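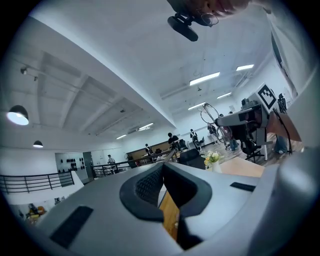

The Second Life of the Manberg Repair Shop

Kadir Canpolat opens the side door at 10 in the morning and closes it when the last customer leaves. His shop sits on a narrow street in Manberg, between a bakery and a store that used to sell carpets. He fixes radios, lamps, sewing machines and record players. He will not take phones.

"People ask every day," he says. "I tell them to go to Jurstead. There's a man there with the right tools and better eyes."

Canpolat bought the business from the Dursun family, who had run it for two generations and kept their name over the window. He left the name up. Customers still call him Mr. Dursun, and he answers to it.

The work has changed less than he expected. Most of what comes in has one of the same few faults: a worn belt, a cracked solder joint, a cord chewed by a dog. What has changed is who brings it. Ten years ago his customers were mostly retired. Now he sees people in their twenties carrying turntables they found at yard sales, and parents who want a grandparent's sewing machine running again before the holidays. November is his busiest month.

Prices are written on a card by the register. Looking at an item costs nothing. A new belt for a record player, fitted, is $10. A full service on a sewing machine takes longer and costs more, and he will call before he goes past the figure he gave you.

Parts are the hard part. For older machines he keeps a back room of donors, bought broken and stripped when needed. He has 277 of them listed in a notebook, with the maker, the model and what has already been taken out. One brand gives him more trouble than the rest. The Mimus, a portable radio sold in the region decades ago, used a tuning dial that no other maker copied. He has two spare dials left and is in no hurry to use them.

Rent on the street went up last year, and he now pays around $300 a month more than when he started. To cover it he began teaching an evening class in basic repairs. Students bring something broken and learn to take it apart in order, laying the screws out on a sheet of paper as they go. Some of them get it working – some go home with a bag of pieces and come back the next week.

He does not plan to hire anyone. His daughter helps with the accounts, and a former student minds the counter when he drives out to collect a machine too heavy to carry in.

The shop is closed for two weeks each summer. Repairs left before then are kept on the shelf behind the register, with the owner's name on a paper tag.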